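Wrist camera: false detections on patterned tablecloth, and the pink cup has no depth

Forum: Manipulation / Perception and Planning
Started by rakiya_olaniyan, 2020-11-03

rakiya_olaniyan
Hello all. I am working on the table clearing task, cups and mugs into a crate, and I have two problems which I think are connected. Below is one wrist view.
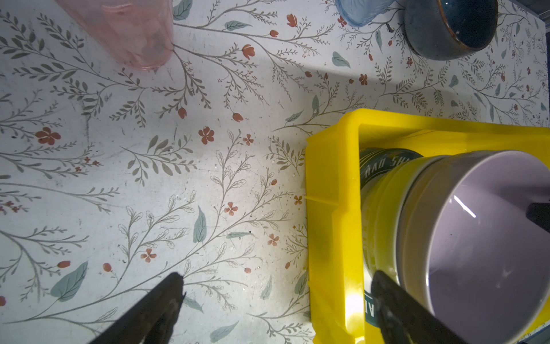

My detector is a small segmentation network, trained on 3,000 images, but most of these were on a plain grey table. Now I have the flowered cloth and the precision went down badly. The teal leaves are given as "object" with a score above my threshold, and sometimes the red flowers too. The planner then sends the gripper to pick up a leaf.

Second problem is the pink cup. It is translucent, and the stems of the print show through the wall. The mask is broken in pieces, and the depth behind it is the depth of the table, so the grasp height comes out too low. The mugs in the crate are good, both of them get clean masks.

I use the Navport planner with default settings. Should I repair this in perception or in planning? I would prefer not to label everything again.

tcp_offset
Perception. If you let the planner guess which detections are real you will be debugging it until March.

For the leaves there is a cheap fix. Fit the table plane, then throw away every mask whose points are all within a few millimetres of it. A printed leaf has no height. You don't need to train anything.

rakiya_olaniyan
Thank you. I have tried the plane filter yesterday evening. It removes the leaves, yes, but it also removes the pink cup, for the reason I wrote: the sensor sees the table through it. So I exchange one fault for another.

gumleaf77
Had the same with clear tumblers. Don't use depth as a veto on its own. Make a separate class for translucent things, and if the network says "translucent" then skip the height check. You will need some labels for that but not many, I used 100 and it was enough to get going.

For the grasp height, use the class. A cup standing upright on a known plane has its base on the plane. Take the outline in colour, the camera pose from the arm, and the cup height from a table of sizes. Crude, but it works for me.

tcp_offset
I don't agree with skipping the check. On a cloth with this much print you will get "translucent" false positives on the leaves as well, because what you teach the network is that translucent means pattern showing through. Take 2 views with some distance between them instead. The rim and the side of a real cup move against the cloth when the wrist moves. Print doesn't.

gumleaf77
Two views costs you cycle time on every pick.

tcp_offset
Only on the picks where depth and colour disagree. Everything else goes straight through.

lefevre_user
May I ask what happens with your own gripper? In this view both fingers are inside the image, and one of them is in front of the green mug and touches the outline of the lavender one. If you don't mask the fingers out, the mug masks will change shape when the jaws open or close. With the Lefèvre driver I render the finger model from the joint value and cut it out before the network sees anything. A fixed mask is not good enough unless you always look with the same opening.

rakiya_olaniyan
I have a fixed mask, made with the jaws fully open. I did not think about this. It could explain why the lavender mug sometimes gets two centres. I will check in the logs.

About the crate: the planner treats it as a full box, so it refuses to go inside near the wall. Is there a better collision model?

gumleaf77
Four thin walls and a floor. Make the walls a bit fatter than the true ones, as the rims on these crates are rounded and your calibration is never perfect. Also watch for the glare on the inside wall, I see a spot of it in yours. My depth sensor put floating points there and the planner avoided them like they were solid. A small outlier filter cleared it.

tcp_offset
Agree with all of that, for once. What is your point budget per mask? If it's low the filter will eat thin handles.

rakiya_olaniyan
1,792 points per mask after downsampling. Handles survive in the simulator, on the real arm I am not yet sure.

My plan is now: render the fingers, four walls for the crate, plane filter for everything, and a second view only when the colour mask is strong but the depth is flat. If the second view is too slow I will go to the labels from gumleaf77. I will write again when I have numbers with the same cloth.

gumleaf77
Do the labels anyway :) You'll want them when somebody puts a clear glass down.

lefevre_user
Please post the two-centre result too, even if it was not the fingers. I have one log here that looks the same and my mask is rendered.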